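Thread: what I learned about brick when I moved to Turcotte. I am not a builder, only a person who bought an old house and now reads too much about mortar. 1/12

When I signed the papers I thought brick was forever. My neighbour Omar Khalaf looked at my north wall and asked, very politely, if I had a ladder. 2/12

First thing I had to learn is the vocabulary. The brick is the brick. The line between is the joint. When you take out old mortar and put new, it is repointing. For a month I said "reappointing" and the man at the store was too kind to correct me. 3/12

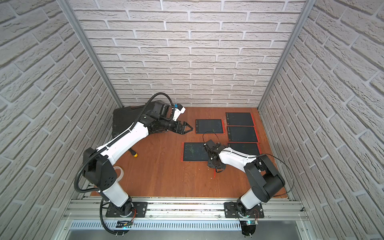
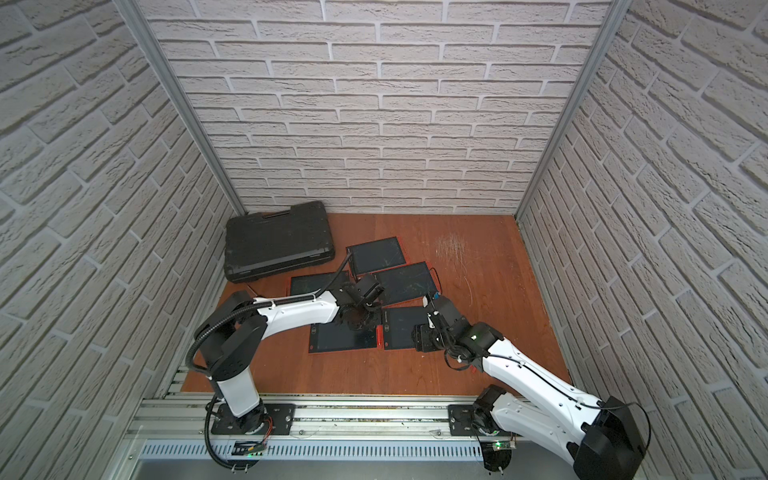 Grey brick-pattern walls in both, long bricks in the first, rows set off from one another in the second.

This offset is called the bond. My own house has red brick in a different one, where you see some short ends between the long sides. The short ends are headers and the long sides are stretchers. 4/12

Old houses here were often laid with lime mortar, which is soft. Somebody before me repaired the north wall with hard cement. The wall wants to move a little in winter and the cement does not let it, so the face of the brick breaks instead. 5/12

The word for this is spalling. I found pieces in the flower bed and at first I thought they were from the neighbour's path. Sorry, Omar. 6/12

I asked for two quotes. One was 3,000 dollars for the whole north side, scaffold included. The other was 698 for only the bad part under the window. I took the second, and I still think about the first. 7/12

The mason was Aaliyah Paquette. She learned the trade in Plurnen and she works slowly, with a small chisel near the edges. She let me try one joint. It took me the entire coffee break and she did it again after. 8/12

Colour is the hard part! New mortar looks too pale for a long time. She made four little samples on a broken brick and told me to look at them in the morning and again at supper. I chose the second from the left – my sister says it is the wrong one. 9/12

Our house is 110 years old, and over 700 bricks face the street on the porch wall alone. I know because I counted them with my daughter in July, when the power was out and we had finished the card games. 10/12

Several people asked if they can paint old brick. I am not an expert, but Aaliyah was quite firm with me: ordinary paint can hold the water inside. She prefers limewash. My cousin in Jimau used it on her garage and she is happy with the colour so far. 11/12

Next is the chimney, which I have looked at only from the ground with binoculars. If you know a patient mason who goes as far as Uvstead road, please write me. I will make the coffee. 12/12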